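I'd been trying to get Līga Grīnberga to sit down with me since February, and when she finally said yes it was on the condition that I come to her, bring something to eat, and not ask about the divorce. Fine by me! I brought almond buns and we talked for most of an afternoon about sound, which is what I wanted to talk about anyway.

If you don't know her, she makes radio plays. Proper ones, with footsteps and doors and rain, the kind my grandmother used to iron to. Her latest, Draseno, is a story in six parts about two sisters who inherit a ferry, and I listened to the whole thing in one weekend and then started over.

"I never planned on it," she told me, already on her second bun. "I was typing up invoices at Furtado and I wrote little scenes on my lunch break. Then Dean heard one and said he'd record it if I stopped making everybody whisper."

Dean is Dean Sowerby, who still engineers all her shows and who wandered in halfway through to borrow a cable. He remembers it a bit differently. "I said I'd record it if she paid for gas," he said, and went off again with the cable.

I asked how long an episode takes her to write and she groaned. The first draft of Draseno's opener ran to 40 pages, for a half-hour show. "Bezawit read it and sent back five. Five pages! I didn't speak to her for a week, and then I used all five." (That's Bezawit Alemayehu, who plays the older sister and has the best laugh I've heard on any show, anywhere.)

We got onto rooms after that. I'd always figured you record the voices and add the room later, and you can, but Līga writes the room first. She wants to know what the floor is and how close the walls are before anybody opens their mouth, because people talk differently when their voice comes back at them. For the sisters' house she went with bare boards and hardly a rug in the place.
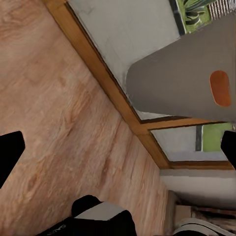

Wood floor, honey-brown trim, pale wall.

"Carpet is death," she said. "You put two people on carpet and they could be anyplace. On wood you hear her shift her weight before she lies to her sister. I wrote that lie three different ways and in the end I cut the line and kept the board creaking."

I went home and listened for it, by the way, and it's in episode four, right after the kettle. I'd missed it both times.

The ferry gave her more trouble. Ayantu Chala, who does the effects, spent days out at Billness with a recorder in a sandwich bag and came home with hours of gulls. "Gorgeous gulls," Līga said. "You couldn't hear one bit of ferry." What you hear in the finished show is mostly a washing machine and Ayantu dragging a chain over a cookie sheet – I'm a little sorry I know that now.

Is there money in it? She laughed at me. The pilot cost 940 dollars, and a good part of that went on sandwiches. She still does the books two mornings a week for a tile shop and says she'd miss the gossip if she quit.

Next up is a ghost story called Jistitz, with Desta Abera playing a piano tuner who may or may not be dead. Līga wouldn't tell me which. She did play me a minute of it off her phone, just Desta humming in what sounded like a stairwell, and I got goosebumps with my mouth full.

"It's too slow," she said, and switched it off. "I have to fix that tonight."

The first part goes out Mon 9 May, after the late news.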